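The Case for the Short Warranty Card

Opinion

September 8, 2019

I bought a toaster in August from Genda. In the box were the toaster, a crumb tray, and a booklet with the warranty on the last pages. The warranty ran to 1485 words. The toaster has 2 slots and a knob.

I read all of it, which took longer than making breakfast for a week. Most of it was about what the company would not do. It would not cover heat damage to the outer shell. It would not cover use in a "shared kitchen," and it did not say what a shared kitchen was. I share my kitchen with my wife and two sons. I called the number on the back page and the person who answered did not know if that counted either.

My argument is simple. A warranty on an ordinary household item should fit on a card, and the card should say how long the coverage lasts, what the buyer has to send in, where to send it, and who pays the postage. Anything longer should have to earn its place.

The usual defense of the long warranty is that it protects both sides. If every case is spelled out, the thinking goes, there will be fewer arguments. I worked the service counter at Foulkes for years and saw the opposite. We sold lamps, fans, irons and small heaters. The arguments at the counter came from the long documents. A customer would arrive with a fan that had stopped turning and a line underlined in pen, and we would have a different line that seemed to say something else. Both of us were reading the same page. The makers with short terms gave us very little trouble. The fan was under two years old or it wasn't.

People also say that a short card invites cheating, and some of that does go on. I took back an iron once that had plainly been dropped down a flight of stairs. But the store that refuses ten honest people in order to catch one dishonest one has made a bad trade, and it pays for it when those ten people need a new iron and go somewhere else to buy it.

Then there is the registration form. Skolthorpe, which makes the vacuum cleaner we have at home, asks you to register within thirty days or lose the second year of coverage. The form wants your age, your income bracket and whether you own or rent. None of this has any bearing on whether the motor was put together properly. A dated receipt proves when I bought the thing. If a company wants to do market research it can pay for it, and leave the second year out of it.

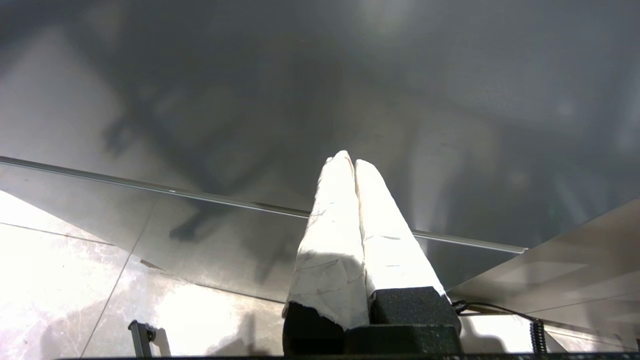 Page 14

I will give credit where it is due. Timudberg sold me a desk lamp with its terms printed on the inside of the box lid. I could read them standing up in the store. When the switch went, I mailed the lamp back with the receipt, and a new one came. I have bought two more lamps from them, and price had little to do with it.

Long terms have a cost that does not show up on the shelf tag. A person with a broken appliance and a thick booklet will often give up and throw the appliance out. I suspect some companies count on it. The buyer is out the money, and a toaster that needed a new spring goes to the landfill.

I would like to see a limit set by law for any household item under $800. One side of one card, in type that a person over sixty can read without a lamp. Makers of furnaces and cars can go on using their booklets, as those are large purchases and people expect to sit down with the papers. A toaster should not need that kind of attention.

Until there is such a rule, ask to see the warranty before you pay. Most stores will open the box if you ask. If the clerk can't tell you in a sentence or two what is covered, put it back and look at the next one.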